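Progress report to the Honorato Fund
Staff awareness and fraud reporting project, Duddale office
Period covered: first half of the project year
Date of report: June 28, 2025

1. Summary

In this period we completed the password manager rollout, we opened the new channel for reporting suspicious messages, and we finished the first of the two rounds of training. The work on supplier payment checks is behind the plan. We explain the reason in section 4 and we ask for one small change in the budget.

2. Reporting channel

Before the project, a person who received a strange email had to forward it to the general IT address, where it waited together with printer problems and requests for new keyboards. Since the spring there is a separate button in the mail program. The message goes directly to the security desk, and the sender receives a short answer the same working day.

In the period the desk received 2524 reports. Of these, 1207 were real phishing or fraud attempts. Most of the others were newsletters and harmless advertising. We do not consider these as lost work. We prefer that people report too much, and the answer they receive explains how we decided.

The most frequent type of attempt was a false delivery notice. The second was a message which pretended to come from a manager and asked for gift cards or for a phone number. We also saw 11 cases of false invoices, and these were prepared with more care than the rest. In two of them the criminals used the correct name of a supplier and the correct amount of an earlier order.

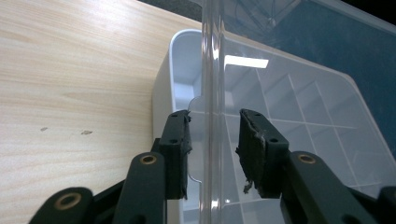
White container on a table, Duddale office

3. Training

The first round was done in small groups of one hour. We had 19 sessions, all in person. The trainers from Trernard used real messages from our own reports, with the personal data removed, and the participants had to decide what they would do next. The discussion was more useful than the slides, so in the second round we will shorten the slides and give more time to the discussion.

Phone calls were the weak point. Many participants recognized a bad email quickly but were not sure how to end a call politely when the caller was friendly and seemed to know the company. We wrote a short text which they can keep near the phone. It says that they will call back on the number in our directory, and that this is the rule for everybody.

The evening staff could not attend the first round as we had hoped. Two sessions were planned for them and both were moved because of shift changes. They are now booked for August.
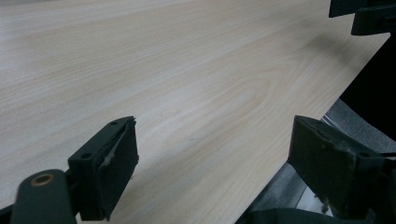
FINANCE AND PAYMENTS

4. Supplier payment checks

The plan was that every change of a supplier's bank account would be confirmed by phone by a second person before the first payment. The written procedure is ready and approved. The technical part is not ready. Our accounting system, which is maintained by Gurnov, needs an update so that a changed account is blocked until the second person confirms it. The update was delivered later than agreed and it failed our first test, as the block did not apply to payments that were already scheduled. Gurnov is correcting this.

Until then the finance team keeps the confirmations in a shared list. This works but it depends on attention, and we would not like to continue with it for the rest of the year.

5. Budget

Spending is within the approved amount. The line for training materials is underspent, and the line for system testing will be exceeded because of the repeated test. We ask for permission to move the unused part of the first line to the second. The total does not change.

6. Next steps

The second round of training starts in August, with the evening staff first. The repeated test of the payment block will be done when the corrected update arrives. We will also send a simulated phishing message to all staff and share the results with the Fund in the next report, without names of persons or departments.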